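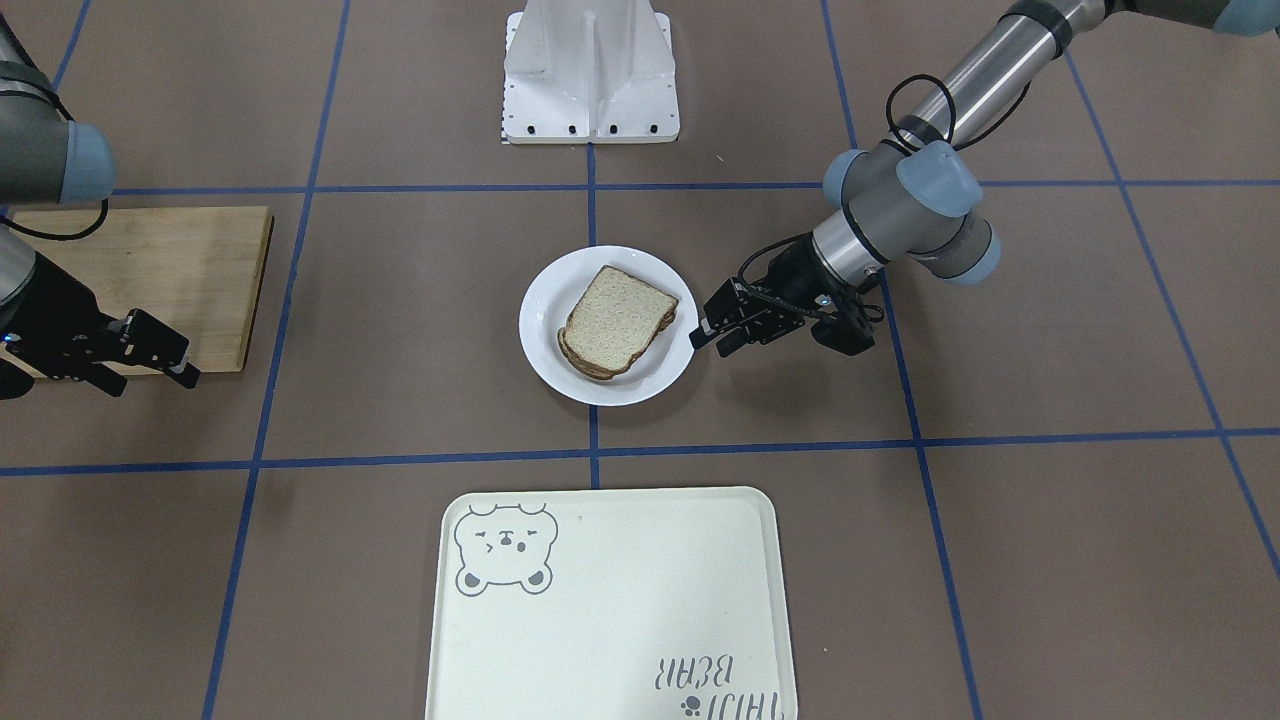
Slower on the left, Bülent Yüksel told her, or it would learn to rush. Saadet eased her hand back on the controls. She had 60 runs to get through before the Brullelura people called, and the sandwich was getting stale.

"It copies everything?" she asked.

"Everything you do."

She thought of her mother, who always turned the plate before she passed it — a small turn, toward the guest. Saadet started the next run and reached for the rim. She gave it the turn. Bülent wrote down the number and said to go again.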